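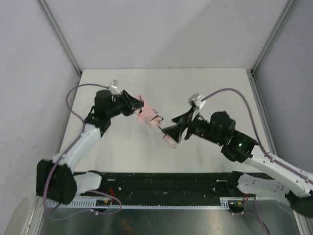 According to Inna Vasylenko, the trouble with Merneck Town was never the football, it was the getting there, and anyone who has stood at the top of Quarry Lane on a wet afternoon in November will see what she meant.

Merneck Town Football Club is a semi-professional side from the hill town of Merneck, known to its supporters as the Lanterns. The club plays in amber shirts and black shorts, and has been at its present home, Sasley Road, for most of its life. Its fiercest rival, by some distance, is Gredport Athletic, the club from the harbour just down the valley.

Early years

The club grew out of a works team at the old rope factory, where the men played on a sloping field behind the drying sheds. The slope was steep enough that the toss of the coin mattered a great deal, and old match reports speak fondly of sides going in five goals up at the break and losing all the same. When the factory field was sold for housing, the players paid for the lease on Sasley Road out of their own pockets, helped along by a loan from a local baker who is said to have taken part of it back in season tickets.

For a long while Merneck were a comfortable mid-table side, happy enough to beat Gredport once a year and finish wherever they finished. A cup run under manager Elias Hakim changed the mood entirely. Hakim, a former full-back with a great love of the long throw, took the Lanterns through six rounds before they lost to a late header in the semi-final — a match still talked over in the clubhouse as if it might be replayed.

Ground

Sasley Road holds 1206 people, of whom 200 can sit down under the roof of the Savchuk Stand. The stand takes its name from the family building firm that put it up, and its wooden benches were kept when the rest was repaired, largely because the regulars wouldn't hear of anything else. Behind the far goal is a grass bank, popular with families in spring and with hardly anyone in winter.

The pitch drains poorly at the allotment end. Several attempts have been made to put this right, the most thorough of them under groundsman Brijesh Nigam, who had the whole corner dug up and relaid over one summer. It's a good deal better than it was, though visiting goalkeepers may not agree.

Supporters and rivalry

Home crowds are usually modest, but the derby with Gredport regularly draws 800 or more, and twice it has gone past 1000. The winners take home the Brass Lamp, a dented ship's lantern given by a Gredport chandler. It spends the year behind the winning club's bar and is lit, by custom, only on the evening of the match.

Recent seasons

Muthu Warrier took over as manager after Hakim's retirement and brought in a younger, quicker team, many of them from the club's own under-18s. Priya Mahmoud became chair in the same year and opened the girls' section, which now trains at Sasley Road two evenings a week and has its own changing rooms beside the Savchuk Stand.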